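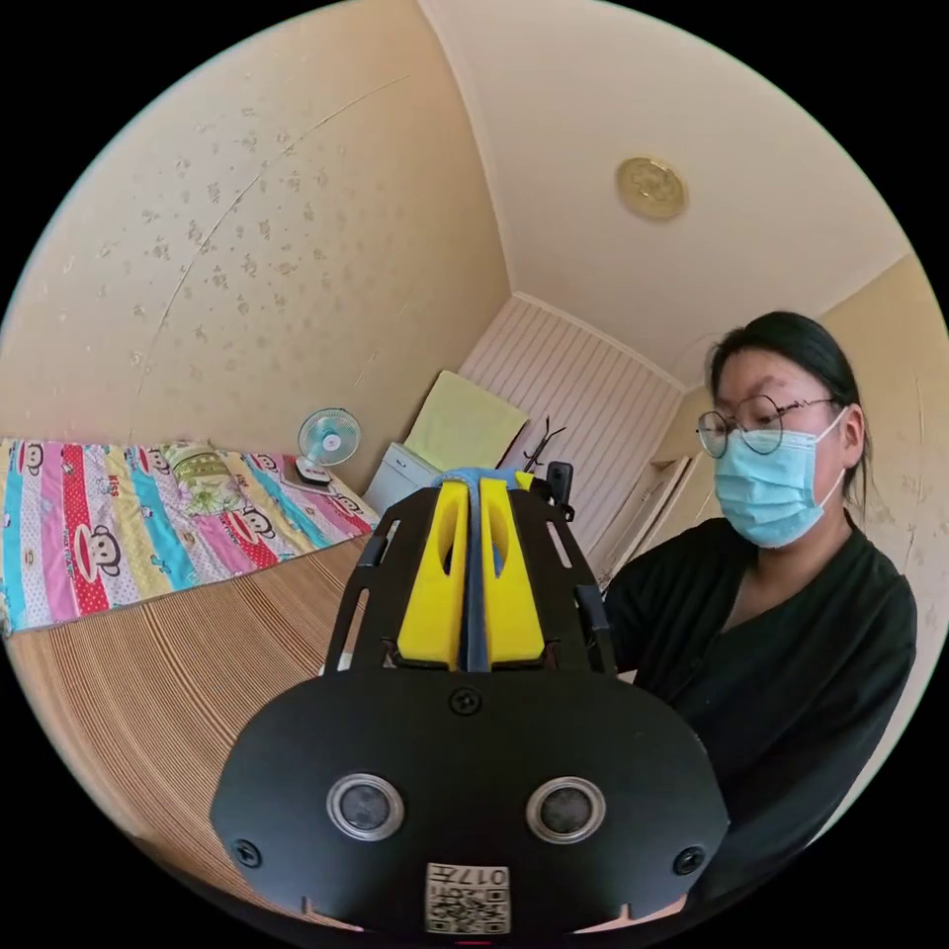 The small bedroom.

I am 53 years old and I have started going to bed at nine. I didn't plan this. I always assumed that when my bedtime began to slide toward the afternoon there would be some kind of notice, a letter maybe, with a number to call if I wished to appeal.

What happened was November. The clocks went back, it was dark by the time I'd finished my second coffee, and one evening I looked at the couch, looked at the television, and understood that both of them were just places I was waiting in. So I went to bed. I was asleep before the upstairs neighbor had finished moving his furniture, a hobby he takes up at 8:45 and puts down whenever he's satisfied with the result, and I woke up at ten past four feeling wonderful and with nothing whatsoever to do.

I'd like to talk about ten past four. People who write about getting up early are always out running or answering mail by then. I ate a bowl of cereal standing up. Then I read the back of the cereal box, then the side, where they put the stuff they don't expect you to get to, and then I lay down again and thought about a man I was rude to in a parking garage in my thirties. He'd be seventy by now. I hope he's sleeping.

So I did what everyone does when something in their life has been working fine for one day, and tried to improve it. I got an app called Restness, which you put under your pillow and which listens to you. In the morning it gives you a grade. My first grade was a C. I have a graduate degree and I got a C in lying down. The note underneath said I'd had trouble "committing to rest," a phrase I haven't heard since my last serious relationship.

I spent a week trying to bring the grade up. I quit coffee after noon. I kept the phone out of the bedroom, until I remembered that the phone was what was doing the grading, and let it back in. I bought lavender in a spray bottle and now associate lavender with failure. By the end of the week I had worked myself up to a C-plus and was so wound up about it that I lay awake for nearly two hours wondering whether the lying awake was going to count.

After the app came the mattress. If you have bought a mattress lately you know there are no longer stores for this. There are websites, and every one of them is run by two guys who couldn't sleep either. The one I fell for is called the Skornia, and it had 2,821 reviews. I read far too many of them. People don't review a mattress the way they'd review a toaster. They tell you about their divorce. They tell you about their hip, and their mother's hip, and a dog who passed away on the old mattress and would have loved this one. A man in a place called Kultuvberg had given it one star because it arrived while he was at a funeral, and I thought about him for days. 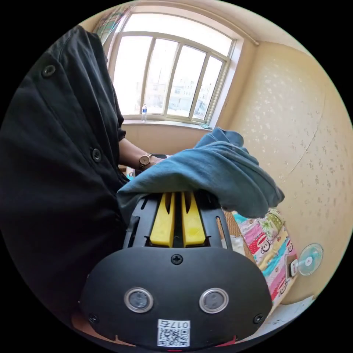
Janaína Teixeira told me I was going about it backward, that I should quit shopping and just sleep on the floor for a week, and then any mattress on earth would feel like a gift. She said her grandmother slept on a cot until she was ninety and never once mentioned her sleep to anyone, and that the mentioning was half my trouble.

I took that last part to heart, as you can see from this post.

I did try the floor, though. I want credit for it. I put down a quilt and a camping pad and lay there in the dark, and the first thing I learned is that my apartment has a slope. It's a mild one, and you'd never catch it standing up. But lying flat I could feel all my blood thinking about the radiator. The second thing I learned is that the neighbor's furniture is much louder through the floor, even though he lives over the ceiling, and if somebody would like to explain that to me I have time at ten past four.

Getting up off the floor at my age is a project with stages. You go to the side first. Then there's a kneeling period, where you can stop and admire the baseboards. Mine needed dusting, so I did that while I was down there, and it remains the most useful thing to have come out of this whole business.
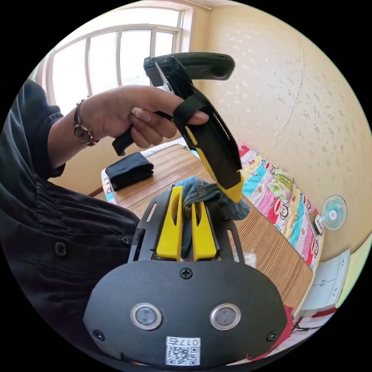
I ordered the Skornia that same morning. It came in a box about as big as a golf bag, and the instructions said to cut the plastic and stand clear. I have never been told to stand clear of a thing I was going to sleep on. It hissed. It unrolled itself across the bed frame with a sort of groan, like an uncle after a big lunch, and then it lay there getting thicker for the rest of the day. Every time I walked past the door there was more of it.

The smell was something else. The website calls it "new mattress aroma" and says it fades, and I believe them in the way I believe people who say the knee will loosen up. I slept with the window open in November. I wore a hat. The app gave me a D and asked whether I had moved to a colder climate.

Then there was the pillow question, which I won't go into at length, except to say that a new mattress puts your head at a new height and your old pillow knows it. I went down to Nomura, the little bedding place by the bus depot, where they let you try things on a cot behind a curtain. The woman asked if I was a back sleeper or a side sleeper. I said I was aspiring to either. She handed me something filled with buckwheat hulls that weighed as much as a small ham and sounded like gravel every time I had an opinion. I bought it. I don't know why. I think I was tired.
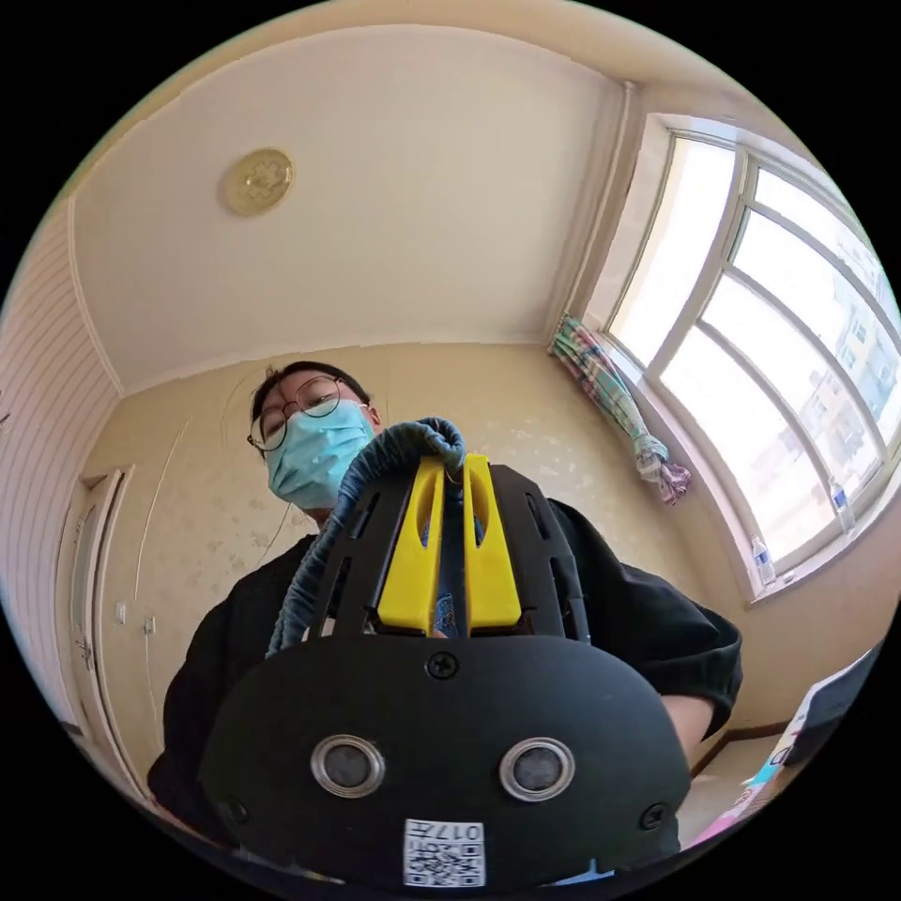 I gave the buckwheat pillow to Aoi Maruyama, who loves it and has thanked me more than once in a way that makes me want it back. My old pillow is on the new mattress. They seem to be working things out between them. The smell is mostly gone, or I am.

As for the app, I deleted it on a night when it sent me a reminder to wind down and the reminder woke me up. I lay there with the screen glowing on my chest, reading that a calm mind begins with a calm evening, and I decided we had both done what we could. It asked me to rate my experience before I left. I gave it a C.

I still go to bed at nine. I still wake up at ten past four, or near it; without the grade I'm no longer sure of the exact minute. I've moved the cereal to a lower shelf so I can find it without turning on the light, and I've switched to a brand with more to read on the box. There's a maze on the back. I've been doing it in pencil.

The neighbor, meanwhile, has got something new up there with wheels.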